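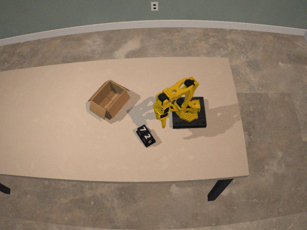
Fig. 4 -- Yellow arm on its base plate, gripper pointing down.

Section 4. Setting up the Vidlow lighting controller

Applies to Vidlow wall units with firmware from June or later. Older units, see the Roralley legacy sheet. Menus are different there and the steps won't match.

Before you start

Power off at the breaker. Not at the wall switch, at the breaker.

You need: small flat screwdriver, wire stripper, voltage tester, the commissioning card from the box (don't lose it, the PIN is on it). Phone or laptop for the Votix app.

Max load per channel is 149 W for LED drivers. Do not add up the lamp wattage and stop there -- use the input figure printed on the driver.

CAUTION: Never connect a fixture to the bus terminals. Bus is low voltage only. Line voltage on the bus will kill the controller and everything else on that run.

4.1 Mounting and wiring

1. Fix the back plate to a standard wall box. Arrow points up.

2. Pull the bus cable through the lower slot, line conductors through the upper. Keep them apart inside the box. No crossing.

3. Strip to the mark on the plate. Too long and you get bare copper showing, too short and the clamp bites insulation.

4. Line to L, neutral to N, ground to the green screw. Switched outputs go to 1 through 5, left to right. Unused outputs stay empty, no caps needed.

5. Bus pair to the + and - clamps. Polarity matters on this model.

6. Tug every wire. Anything that moves, redo it.

7. Click the front onto the back plate, bottom edge first. Should seat flat. If it rocks a wire is behind it.

Note: Total bus length up to 2000 ft with the shielded cable. Splices count against you, keep them few and write down where they are.

4.2 First power-up

1. Breaker on. Status light blinks amber while the unit boots. Leave it alone until it goes steady.

2. Steady white = ready to pair. Steady red = bus fault, go back to 4.1 step 5.

3. Open Votix, choose Add Controller, type in the PIN from the card. All caps, no spaces.

4. Name the unit. Use room plus wall, e.g. "Lobby north." Names like "Controller 2" are useless to whoever services this later.
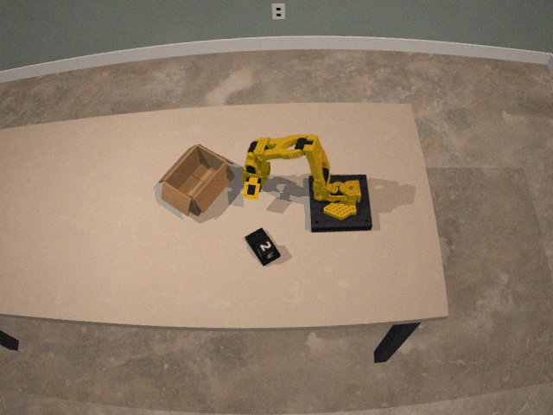 5. Press Find Fixtures. The app lists every driver it can hear on the bus. Order is random, ignore it.

6. Tap a driver, that fixture flashes. Assign it to a channel. Repeat till the list is empty.

7. Fixture missing from the list? Check its bus pair first, then its address. Two drivers on one address show up as one entry. Re-address either of them and search again.

Note: Karagiannis track heads ship with the address set to 44. All of them. Change each one before it goes up on the track, its a pain from a ladder.

4.3 Dimming range

Do this with all lamps installed. Range is saved per channel so every fixture on the channel should be the same type.

1. Open the channel, tap Range.

2. Drag Low down until the light flickers or drops out, then back up until it holds. Save.

3. High is set at full output from the factory. Pull it down a little for display cases and reading areas if the client wants it. Save.

4. Pick a curve. Linear for offices and halls, Soft for restaurants, hotel rooms, anywhere people watch the fade happen.

5. Run Test Fade. Watch the bottom end -- a jump there means Low is still too low. Back to step 2.

CAUTION: Do not mix leading-edge and trailing-edge drivers on one channel. Buzzing at first, then failed drivers.

4.4 Scenes

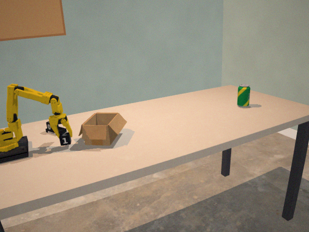

1. Set each channel to the level you want using the sliders. The lights follow live.

2. Tap Store Scene and pick a button. Top button is normally All On, bottom is All Off. Both can be overwritten, so be carefull.

3. Set fade time. Zero is allowed but looks harsh in a big room.

4. Press the button on the wall unit, not in the app, to check it. If the app works and the wall doesn't, the front isn't seated. See 4.1 step 7.

5. Tap Lock when the client has signed off. Unlocking needs the PIN.

Note: Scenes live in the controller. Removing the app from your phone does not erase them. A factory reset does, and takes the addresses and ranges with it. Export first: Menu, Backup, Save File.

Handover: leave the commissioning card and a copy of the backup file on site. Schedules and daylight sensors are in Section 5.

Rev. 31 May 2024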